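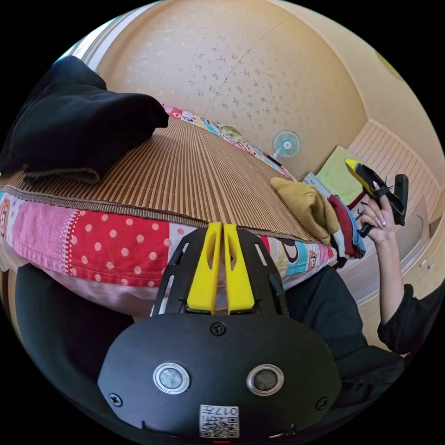 Daily games on Clidik run on a clock of 24 hours per move, and that one setting shapes almost everything about how people play there. A live game of checkers needs a table, or at least a quiet half hour. A daily game needs a phone and a spare minute, and a lot of those minutes are spent on a bed like this one, on top of the covers or sitting on the edge of the mattress before the lights go out. Players in the Bramedside league say their busiest stretch is between ten and midnight, when the day's moves come due and everyone is at home.

Clidik started as a live checkers site. The daily section was added later as a side feature, with a plain list of games and a counter showing the time left on each. It now has more active games than the live rooms. The site has never advertised it much. Most people who use it found it through a friend who sent a challenge, and they stayed because a slow game fits around a job in a way a fast one does not.

Bramedside is a good place to see how it works. The town had a checkers club that met in the library's back room for years, and attendance had dropped to the point where an evening could end with an odd number of people and one of them watching. In April the club moved its league to Clidik and kept the library for a monthly social night. Entries went up right away. Former members who had moved out of town signed up again, along with parents of small children, a nurse on rotating shifts and two long-haul drivers who make their moves at rest stops.

The league is split into divisions of 6 players. Everyone plays everyone else twice, once with each color, and all of the games start on the same day. That means 10 games running at once for each player, which is more than it sounds. New players tend to move quickly in all of them during the first week, lose a piece or two by carelessness, and then slow down.

Ratings begin at 1000. Beating someone far below you is worth very little and losing to them is expensive, so stronger players used to avoid open challenges. The league took care of that by pairing people whether they liked it or not. The first season gave the top division a few surprises. The club's champion from the library days finished fourth. He was used to playing quickly and reading his opponent's face, and he said afterward that he missed both.

Time is the main source of arguments. If the clock reaches zero the game is lost, even if the player was two kings ahead. Clidik gives each account a small amount of vacation time every season, and it has to be switched on before the clock runs out. People forget. The league's rules say that a game lost on time stays lost, with no replays, and the wording was tightened after the first season when three separate players asked for exceptions in the same week.

There is a paid tier called Leite. It removes the ads, raises the limit on games in progress and adds a notebook where a player can save private notes on each position. The notebook is the part people talk about. With ten games open it is easy to come back to a board and have no memory of the plan. A note saying "hold the back row, wait for the exchange on the left" saves a lot of staring. Free players do the same thing with index cards or a text file, and several of the best players in Bramedside have never paid for anything.

The other common add-on is Eretti, a separate analysis program that reads finished Clidik games and marks the moves where the evaluation changed. Using it on a game still in progress is against the rules. Clidik checks for it by comparing moves with the program's first choices over a long run of games, and accounts that match too closely are closed. The league has had one case. The player was removed, the results were struck from the table and the season went on.

Not everyone likes the change. A few of the older members stopped when the league went online and come only to the social nights. Their complaint is that a game spread over five weeks never feels like a game. There is no single evening when it is won or lost. You open the app, see that your opponent has made the move you were afraid of, and then you have to go to work. Others like it for the same reason. A bad position can be left alone until after dinner.

The wider daily section has grown alongside the league. Clidik's autumn open drew 700 entries, its largest field so far, and the first round took so long to finish that the second began before some of the tables were settled. The site has said it will use smaller groups next time. Players have also asked for a setting that blocks notifications at night, and that is now being tested on a limited number of accounts.

For anyone starting out, the Bramedside players give much the same advice. Keep to three or four games in the first month. Set up the position on a real board if you own one, as it is easier to see diagonals on wood than on a small screen. Look at the clocks before looking at the boards. And do not answer a move just because the phone buzzed, particularly late in the evening, when the double jump you missed will still be sitting there in the morning.

Registration for the Bramedside winter season is open through the league page on Clidik. Entry is free, and new players go into the lowest division with space.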